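Peltach Community Help > Arms and Hands > Teaching by demonstration

Is 3,000 demos a real number or a sales number?

Posted by Dzifa Lamptey, 01/07/2020

We have one arm with a five-digit hand, run by remote control with a glove, and a vendor (Zirlow, if it matters) who says their training package will learn "any kitchen task" from 3,000 demonstrations. Our task is small. The hand has to take a bundle of dry rice noodles out of a saucepan and set it down next to the pan without snapping it to bits. That's the whole job.

I've seen their video and I don't buy it. The operator in it is clearly very good, the noodles are the same bundle every time as far as I can tell, and there is a cut right before the fingers close. I also can't get a straight answer on what counts as a demonstration. If the operator fumbles twice and gets it on the third grab, is that one demo, three, or zero?

Before I ask two people to sit in a glove until April, has anyone here done this with something light and breakable? I don't care about blocks. Everybody can do blocks.

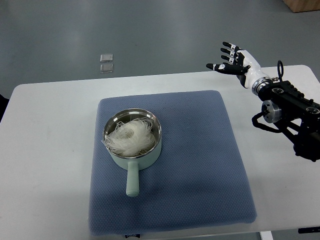
The part that worries me most is that our operators can't feel anything through the glove. They go by eye, and by the time you can see a noodle bend it's about to break. So what are we teaching the robot, exactly? To guess the way we guess? I'd like to hear from people who have kept their failed runs and looked at them.

Charmaine Zwane
Replied to this post

No, it isn't a real number. There is no number. It depends on how much you let the setup change, and vendors pick a setup that barely changes.

We did dried pasta nests at Plilano with a similar hand and recorded 3,746 runs. After cleaning we kept almost 2,000. The rest were operator hesitation, dropped connection, or grabs that worked by luck with the thumb in a silly place. Leaving the lucky ones in made the robot worse. It copied the silly thumb.

Things I would settle before recording anything:

Write down what a demo is. Ours was one approach, one grasp, one release. A second try meant the run was thrown out of the main set and kept in a separate folder. You will want that folder later.

Turn the pan handle. If it always points at the front of the table, the robot will learn that it does, and the first person who puts the pan down sideways will ruin your afternoon.

Change the noodle bundle often. They shed bits and get looser with handling, so a bundle that has been picked up all morning is an easier or harder object than a new one and you won't know which.

Start with the hand open and off to the side, and vary where. Our early runs all began from the same spot and the result was useless from anywhere else.

On feel: you're right to worry. We capped the finger force in software and told operators to close until the cap stopped them. It looked clumsy – slower too – but breakage went down. I would not trust anyone who says the glove alone is enough for brittle food.

And ask Zirlow for their failures. If they say they didn't keep them, you have your answer about the video.

Shiyu Jiang
Replied to this post

Just guide it by hand instead. Grab the wrist, move it where you want, record, done. We got ours working with 8 demos.

Charmaine Zwane
Replied to Shiyu Jiang

Working on what? Moving the wrist by hand gets you the arm path. It doesn't get you the fingers, and the fingers are her whole problem. Unless you have a way to pose all of them and the wrist at once with two hands, in which case please post it.

Shiyu Jiang
Replied to Charmaine Zwane

It was a sponge. Fair point.

Liudmyla Hrytsenko
Replied to this post

I mostly agree with Charmaine, except about throwing out second tries. A recovery from a bad grab is worth something if you label it. We had a policy that had only ever seen clean runs, and the first time it missed, it closed on air and carried nothing over to the drop spot, very confidently. Adding labeled recoveries helped some. I can't tell you how much because we changed the lighting the same week, which was dumb.

Also have the same operator repeat the task at the start and the end of a session and compare. Ours got faster and sloppier, and the sloppy half was what the robot picked up.

Dzifa Lamptey
Original poster

Thanks. I asked Zirlow for the failed runs and they offered me a call with sales. I'm going to do a small set with the force cap first and see what breaks.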